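January 12, 2022

Back on the batch renamer today. Onni Laaksonen sent over the Hakala folder last night, 3,092 scanned slides, and wanted them sorted by date with proper captions before the Nomholm people get their copy. Easy, I thought. Coffee, press the button, lunch.

Well, no. The tool reads the date the scanner wrote into each file, so every slide from the Tivinham trip claims it was taken last June, which was when Onni did the scanning. I switched it over to read the folder names instead and that fixed most of them. The ones with two years in the folder name (why, Onni?) got the first year and I'll have to go through those by hand.

Then the speed. With previews turned on it crawled, and after 10 minutes it had barely got going. Previews off, and the whole lot was through in 2 minutes flat! I'm leaving them off from now on, and I've put a note on the shared page so the rest of you don't sit there waiting like I did.

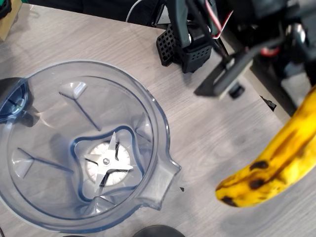 Captions are a different headache. The import wants plain commas between the columns, and the spreadsheet had been saved with semicolons, so each caption landed in one long lump with the file number stuck on the front. Saved it again, tried it on 12 files, all good. Ran it on the rest – fine except for anything with an accent in it. Those come out as question marks. I think it's the text encoding setting in the export window but I ran out of patience before I found the right one.

Still to do: the accents, the double-year folders, and a second backup on the Grarkthorpe drive before anybody touches the originals. Onni, please don't rename anything in there until I've done that last one.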